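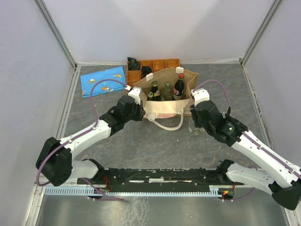

Week 8. Reading a parish baptism register

Course notes by King-fai Yang. Please bring them to the seminar on Monday together with the photocopies from Jomport, Book 2. The transcription table is in Pruvost, the reader we use for all the second half of the course.

## Before you start

Last week we spoke about diocesan letters, where a bishop or his secretary writes to persuade somebody. A register is a different kind of source. The priest who wrote it did not want to persuade. He had to record that a sacrament was given, to whom, by whom and on which day, so that another priest could rely on it later. Most entries took him a few minutes, and many were probably written in the evening from a slip of paper or from memory. Please keep this in mind when you find a wrong age or a name spelled in two ways on the same page.

The keeping of registers is older than the Council of Trent in some places, but it was Trent, in the sixteenth century, that made it a general duty for parish priests, first of all for marriages. Baptisms were closely connected with this, because godparenthood created a spiritual relationship, and the spiritual relationship could be an obstacle to marriage. A priest who did not know who had been godparent to whom could not know if two people were free to marry. So the names of godparents in the register had a practical legal use. Students often treat them as decoration and leave them out of the transcription. Please do not.

## What a full entry contains

The order changes from priest to priest, and in Book 2 it changes each time a new man arrives. Usually you will find:

- the date of the baptism
- the date of birth, or only the words "born yesterday" or "born the same day"
- the Christian name of the child
- the names of the parents, with the mother's family name if he knew it
- the place where the family lives
- the godparents
- the name of the minister, sometimes only a signature
- anything in the margin

When one of these is missing, write "not given" in your table. An empty box can mean that the priest left it out or that you forgot it, and I can't see the difference when I read your work.

## Latin you will need

The Latin is simple and repeats itself. After one hour you will read it without the dictionary. The difficulty is in the abbreviations.

| In the register | Full form | Meaning |
|---|---|---|
| bapt. | baptizavi / baptizatus | I baptized / was baptized |
| fil. leg. | filius legitimus, filia legitima | legitimate son, daughter |
| conj. | conjugum | of the married couple |
| patr. | patrinus | godfather |
| matr. | matrina | godmother |
| sub cond. | sub conditione | conditionally |
| in per. mort. | in periculo mortis | in danger of death |
| ob. | obiit | he or she died |
| ut supra | — | as above |

Two warnings. First, the form of the name is Latin but the person was not called like that at home. A "Jacobus" in the register can be Jacob, James or Jacques, depending on the family. In the table you write the Latin form as it stands, and your suggestion goes into the notes column. Second, "ut supra" after a date or a place sends you to the entry before it. At the top of a page the entry before it is on the previous page, which you may not have in your photocopies. In this case ask me for the page.

## Conditional baptism

The church teaches that baptism is given only once. If there is a serious doubt whether a person was baptized, or whether it was done correctly, the priest uses a conditional form: "If you are not baptized, I baptize you..." In the register this appears as "sub conditione".

In Jomport there are three typical situations behind this formula. An infant was in danger and a midwife or a neighbor poured water, but she was not certain about the words. Or a child came from a ship and had no paper. Or an adult came from another Christian community and wished to be received. The last group is the most interesting for us, and also the one where students write too much. The register tells you that a condition was used. It does not tell you what the priest thought about the other community, and for this you need his letters, if they survive.

Please compare with the emergency baptisms where no doubt was felt. There the priest does not baptize again. He writes that the water was given at home and that the ceremonies were "supplied" in the church on a later day. You have then two dates for one child, and the first one is the date of baptism.

## Margins

The margin was used long after the entry. A marriage in another parish, a confirmation, an ordination or a solemn profession in a religious order could be reported back to the parish of baptism and written beside the name. It means that one entry can contain the handwriting of several people, with many years between them. In your transcription use square brackets for margin notes and write "different hand" when you are reasonably sure. If you are not sure, write "different hand?" with the question mark. I prefer an honest question mark to a confident mistake.

Not every priest did this work. An empty margin is not evidence that the person stayed single or moved away.

## Worked entry: no. 603

The entry is on the second sheet of your photocopies, in the lower half. My translation:

> On the same day I conditionally baptized Maria, born at Jakby, daughter of Petrus and of his wife Anna, whose family name I could not learn. Godmother the widow Catharina of Jakent. There was no godfather.

What can we say from it?

The date is "the same day", so we go to no. 602 for it. The two children were brought to the church on one day, and with them perhaps a group of people who made the journey together. Jakby is a long walk from Jomport on the old road, and in winter the ferry did not go. When several entries from Jakby stand under one date, it is reasonable to think of a shared journey, or of a visit by the priest to the village. The register does not decide between them here. Look at whether the godparents are also from Jakby. In this entry the godmother is from Jakent, on the other side of the bay, and this speaks a little for Jomport as the place of baptism.

The mother's family name was not learned. Some of you will want to conclude that the parents were absent. Maybe. But the same priest uses this phrase very often in his first year and almost never afterward, and I believe it shows his weak knowledge of the local language more than anything about the families.

One godmother and no godfather was permitted. Church law asked for one godparent, or at most one man and one woman. So "there was no godfather" is not the report of a fault. He notes it because the next reader could otherwise think that a name was forgotten.

Catharina, the widow, appears again and again as godmother in Book 2. There are several ways to explain a person like this. She may have been a catechist, or a housekeeper near the church who was simply available, or a respected woman whom families chose. Before you decide, make a list of all her entries and look at the places and the parents. If the families come from everywhere and have no connection with each other, the first or the second explanation becomes stronger.

## Things that went wrong in last year's papers

Students counted baptisms and called the result births. A child who died before anyone could baptize it is not in the book, and a family that belonged to another confession is not in it either. Adults are in it. Write "baptisms" when you counted baptisms.

Several papers corrected the spelling of place names silently. Jakby is written in at least four ways in Book 2, and the change from one spelling to another sometimes shows us that a new priest is writing, before he signs for the first time.

One paper used the quality of the handwriting to judge the character of the priest. Cold hands and bad ink are also possible — we should leave this.

## For the seminar

Transcribe and translate the entries on sheets one and two, except no. 603. Roughly 60 lines of Latin, so do not leave it for Sunday night. Use the table from Pruvost and keep the original line breaks with a slash.

Then write one page on one of the following:

1. Choose a godparent who appears more than once on your sheets. What can be known about this person from the register alone?
2. Compare the first entry written by a new priest with the last one of the man before him. What has changed in the form, and what stayed the same?
3. Find all emergency baptisms on the sheets. Who gave the water, and how does the priest describe this person?

Latin beginners may work in pairs for the transcription, but the page must be your own. If a word can't be read, put three dots in square brackets and continue with the next word. The original volume stays in the reading room and can be seen only with me, so please write to me before you go there. Pencils only.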